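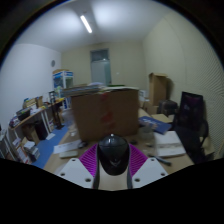 A big cardboard box on the tabletop

6 min read
Last updated 4th January

So the little print museum in Golham is open again, and I finally got over there! I've been grumbling about it being closed since forever, mostly to people who had never heard of it, and I'd half convinced myself it would come back as condos.

It's in the old Redden bank building, same as before, but you go in from the side street now. Tickets are 7 dollars. The front room used to be that gloomy brown hall with the coat racks — now it's painted a soft green and they've hung the big Riviere woodcuts in there, the harbor ones, where you can get right up close to them. I stood in front of the fishing boats so long that my feet hurt.

Upstairs is where I have opinions. The collection has more than 1000 prints and they can only show a small part of it, fine, but whoever picked the wall labels went with pale gray letters on white. I had to squint at every one of them (and I had my glasses on). 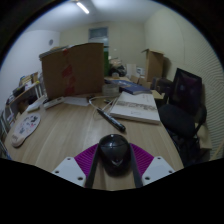
Dorrie Lindqvist

The room I keep thinking about is the back one, with the old Kendeo posters. Kendeo was the print shop down by the river, and they did posters for anybody who could pay: county fairs, dance halls, a furniture sale, a lost dog. There are 6 of the fair posters in a row and you can see the same horse turn up in all of them, just in different colors. I love that horse. They sell it on a postcard in the shop and I bought three.

The café isn't open yet. The woman at the desk told me to try again in spring, so bring a sandwich and eat it on the steps. Parking is still awful, and the lot behind the bank is permit only now. I left my car by the library and walked over.

They change the upstairs rooms in November, and the next batch is supposed to be bookplates. I'll be going back for those, and for another look at the boats.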